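## 4. Measures and Procedure (draft, 02/09/2026)

Participants were recruited through after-school sites linked to the Alo program and through a neighborhood center in Grestavum. Eligibility was kept simple. In a school grade that matched the age band, living with at least one caregiver, and able to name at least one adult outside the household seen in the past month. That last criterion was dropped after piloting – it screened out exactly the young people the study was meant to reach. Adolescents who could name no one were kept in and given a zero on network size.

Consent came from a caregiver first, then assent from the adolescent, in separate rooms where the site allowed it. Separate rooms matter here. Pilot respondents who sat within earshot of a parent tended to name relatives only, and to give shorter answers on the conflict items. Where no second room was free the session was moved to another afternoon.

### 4.1 Naming task

The interview opened with a free naming task. "Think of adults who are not your parents and who you talk to." No prompt about roles at first. When the list ran dry, the interviewer read a short set of settings (school, family, faith, sports, work, the building you live in) and asked if anyone else came to mind. Adults named before and after the prompt were flagged separatly, so that spontaneous and prompted ties can be compared.

For each adult: relation, gender, how long known, how often seen, how often contacted by phone or message. Frequency was asked as a plain sentence and coded afterward. Earlier versions used a fixed grid, and younger adolescents picked the middle box over and over. Coding took longer but gave fewer flat profiles.
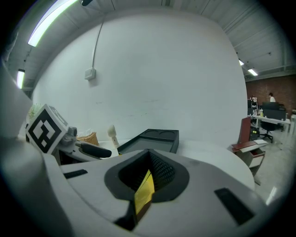 ### 4.2 Closeness and support

Closeness was rated for up to 4 adults per respondent, picked by the respondent as the ones who "matter most right now." The cap keeps the interview short. It also means weak ties are described by contact data only, a limit we return to in the discussion.

Support items covered practical help, advice, company, and someone to go to when upset. Each was asked twice, once as received ("does this person do this?") and once as expected ("would this person do this if you asked?"). The gap between the two is of interest in its own right. A coach may never have been asked for advice about home and still be seen as someone who would give it. Prior scales fold both into a single score, which hides this.

Conflict and strain were kept brief. 2 items only, one on arguments and one on feeling judged. Wording was softened after cognitive interviews, where "argue" was read as shouting by some and as any disagreement by others. The final version says "disagree in a way that bothers you." Still not ideal. Translation into the second site language is under way and the back-translation is not finished as of this draft.

### 4.3 Activity context

The theoretical argument in Section 2 is that shared activity, more than talk, is how many of these ties begin. An adult and a teenager doing something side by side – fixing, cooking, practicing, sorting – have a reason to be together that does not depend on the teenager wanting to disclose anything. Talk comes later or does not come. We therefore asked, for every adult rated on closeness, what the two of them usually do together, and took down the answer word for word.

Answers were sorted into four groups: structured activity with a goal, unstructured time, travel or waiting (rides, bus stops, sidelines), and talk only. Travel and waiting was added after the pilot. It came up often, espescially for older siblings' friends, neighbors, and grandparents, and had no place in the first scheme. Two coders worked independantly and met to settle differences. Agreement statistics will go in the supplement once the full set is coded.

Enjoyment was asked per activity, not per person. An adolescent can like the adult and dislike the homework hour, or the reverse. Keeping these apart avoids the common problem where liking for the person soaks up everything else.
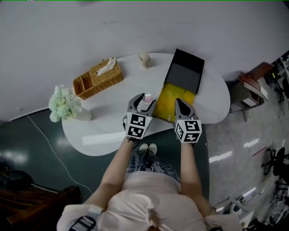 **Figure 2.** Hand-held grippers in use at a white, kidney-shaped table, seen from above.

### 4.4 Caregiver report

One caregiver per family filled in a short form, Ojo, on paper or by phone. The form asks which adults outside the home the adolescent sees, in the caregiver's view, and how the caregiver feels about each. It does not ask the caregiver to rate closeness. In piloting, caregivers guessed at closeness, disliked guessing, and said so.

Matching the two lists was done by first name and relation. Unmatched adults on the adolescent's list were treated as unknown to the caregiver only if the relation also failed to match. A conservative rule – it will understate how many ties sit outside a parent's view. No names or answers were passed between adolescent and caregiver at any stage, and interviewers were trained to deflect when asked.

### 4.5 Follow-up

Adolescents were contacted again in April with the Overo short form, 20 items, same naming task at the start. The second list was collected without showing the first. Adults who dropped off were asked about only at the end, neutral wording, no suggestion that losing touch is a problem. Reasons were left open. Moves, end of a season, a change of school, a falling-out, no reason given.

Attrition is handled in the models below and not by replacement. Adolescents who left a program between waves were still eligible for follow-up and were reached through the contact details given at consent. Leaving a program is one of the main ways such ties end, so losing those cases would bias the estimates toward stability.

### 4.6 Analytic plan

Ties are nested in adolescents and adolescents in sites, so multilevel models throughout. Outcome for the main analysis is tie persistence at follow-up (yes/no), with contact frequency, closeness, activity group, and caregiver knowledge as predictors. Age and gender of the adolescent entered as controls. Kin and non-kin ties run together first with an interaction term, then apart. Ties without closeness ratings enter the contact-only model and are left out of the fuller one.

Secondary outcome is enjoyment, treated as continuous. We expect travel and waiting to do better than its low status in the literature suggests, but set no directional test. Missing data by multiple imputation, with complete-case results alongside. All recodes and exclusions are logged in the supplement with the version of the codebook they belong to.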